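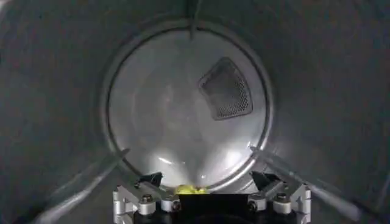 Session 9: Loudness, peaks and file preparation for net release

Notes by Nobuhle Naidoo

Peak level and loudness are separate measurements. A peak meter shows the highest value a signal reaches. A loudness meter averages level over time, with a filter that allows for the way the ear responds to low and high notes. Two tracks can share a peak value and still sound far apart in volume.

True peak. Sample values alone may miss a peak that falls between two samples. The meter estimates it by oversampling. Leave 1 dB of headroom before making an MP3, as lossy coding can raise peaks.

Levelling a release. Measure each track whole, then the full running order. Don't force quiet pieces up to match the loudest one – a short ambient track between two beat-led ones will read low, and should. Set the loudest track first and adjust the others by ear.

Sample rate and bit depth. Keep the master at 24 bits. Add dither once, at the last step down to 16 bits. If the session was recorded at 48 kHz, upload at 48 kHz unless the label asks for another rate.

Tags. Fill in artist, title, track number, year and licence. The catalogue number goes in the comment field.

Exercise. Measure the three Stiltness mixes in the course folder. Write down integrated loudness and true peak for each, and bring the figures in a plain text file.

Related items
Session 8: Equalising acoustic guitar
Session 10: Licences for free downloads
Listening list: Pronetti, Nuttall, Rurora
Reading list, May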